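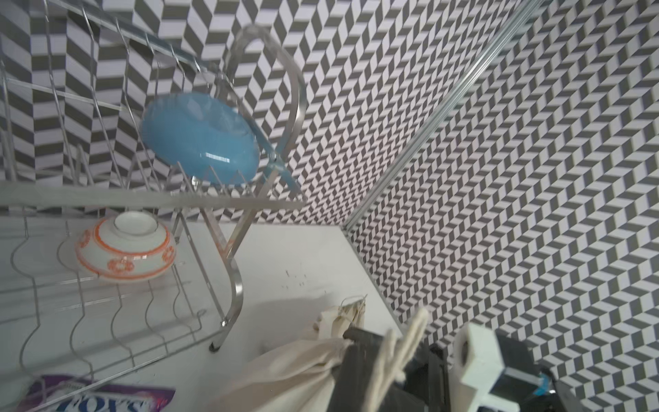

Borrowing someone's stuff is easy. Giving it back, months later, with a small chip in it – that's where friendships go quiet.

I've been on both ends. Lent a tent to a couple in Nerham, got it back with one pole short and a cheerful note. Borrowed a sewing machine from a neighbor and kept it so long I started crossing the street. Neither of us ever mentioned it. We just waved less.

So, the awkward business of asking. How to do it, how to say no, how to get your casserole dish back without sounding like a debt collector.

## Asking

Be specific. "Could I borrow your ladder sometime" is a terrible question. The other person has to guess when, how long, what for. Try "Could I have your ladder Saturday morning, back by dinner?" Easy to say yes to. Also easy to say no to, and you want that. A yes someone felt cornered into will sour on you.

Text is fine. Better than fine, for anything over the price of a pizza. People need a minute to think and they can't take one if you're standing on the porch with your truck running.

And don't open with how little you need it. "It's no big deal, totally fine if not, I can just buy one" – then buy one. Ask like you mean it.

## Saying no

Short. The longer the excuse the worse it gets. I once told a coworker my folding tables were promised to my cousin, then had to hide them in the garage when she came by for coffee. Four hours of sweating over a lie about tables.

"I don't lend that one out, sorry" works. So does "Not this time." You don't owe the story. If they push, say it again in the same words, same tone. Most people stop after the second one.

If you'd like to help some other way, say so, but only if you would. Offering to drive over and do the job yourself because you feel guilty is how you lose a weekend.

## Getting it back

Give it a date up front and you've done most of the work. No date? Make one up now. "Hey, I need the drill for a shelf on the weekend, can I swing by tonight?" You dont have to own a shelf.

What doesnt work is hinting. I hinted about a cake pan for most of a spring. "Been wanting to bake!" I'd say. She said she loved that for me.

If it comes back broken, say something that day. Friendly, plain. "The handle's loose, did that happen over at yours?" Wait a week and it turns into a Thing. Wait a month and you're telling other people about it instead of them, and it'll get back to them, it always does.

## Money

Different animal. A friend in Purves lent her roommate 900 dollars for a car repair and had 600 of it back by May. The rest never came up. They still have lunch. She still looks at what the roommate orders.

Her rule now: name the amount, name the date, put it in a text so both of you have it. Feels cold for a second or two. Less cold than watching someone eat a lobster roll on your dime.

My own rule is simpler – if I can't stand to lose it I don't lend it. Goes for cash, books, the good raincoat.

## If you're the late one

Go now. Really, put the magazine down. Bring it back clean, with whatever parts it came with, and say "I kept this way too long, I'm sorry." Skip the speech about how busy work has been. A small gift is nice, not required.

I took the sewing machine back on a weeknight, five minutes at the door, most of them spent untangling the cord. She'd already bought another. We had a drink on her steps anyway, and she asked if she could borrow my hedge clippers.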